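Likach Hand Grippers (pair)

$2,091 per pair, cables included
Usually ships in 12 days

I started building these because I got tired of teaching an arm with a joystick. If you've ever tried to pick up a spoon by nudging six joints one after another, you know what I mean! The Likach pair goes in your own two hands, you do the chore the way you'd do it at home, and the recording goes off to train your policy. No arm in the room, no lag, no sore thumbs.

What you get is one left and one right, with the mounting brackets already bolted on top, two cables, a calibration board and a spare set of finger pads (the pads are the part you'll wear out first, so please don't toss the little bag). Each gripper weighs 211 grams without the cable. I did try a heavier shell early on and my wrists hated it after an hour of table setting.

The recorder software is called Tirnero and it comes with the pair. Plug in both sides, squeeze each jaw fully open and fully shut when it asks you to, and you're ready to go. It saves jaw width and hand pose together, one file per try, and you can throw out a bad try with a foot pedal if you own one (any cheap USB pedal works, I use an old one from a transcription job).

Will it work with your arm? If you run the Kaner two-finger jaw, yes, straight out of the box, because I copied that opening width on purpose. With the Paulík jaw you'll need the adapter fingers, sold separately, and you should redo the jaw calibration after you swap them. For anything else, write me before you order and tell me the stroke of your jaw. I'd much rather answer an email than process a return.

People also ask how many tries they need. It depends a lot on the chore! For simple tableware jobs I like to collect 1,000 before I even look at the training curves, and I move the pieces between tries so the policy doesn't just memorize where things were. Flat things like forks are the hard ones, so give those extra time. Come in low, keep the jaw only slightly open, and go slower than feels natural. I still catch myself rushing when I've been at it all morning.

One more note on cables. Leave yourself a nice loose loop on each side, enough to reach all the way across the table, and keep the slack out of your lap. 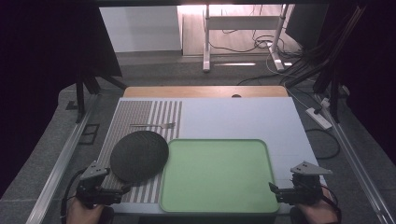 Longer cables are in the accessories list, and so are the adapter fingers and extra pads. If you want a second calibration board, add it to the same order and I'll pack everything in one box.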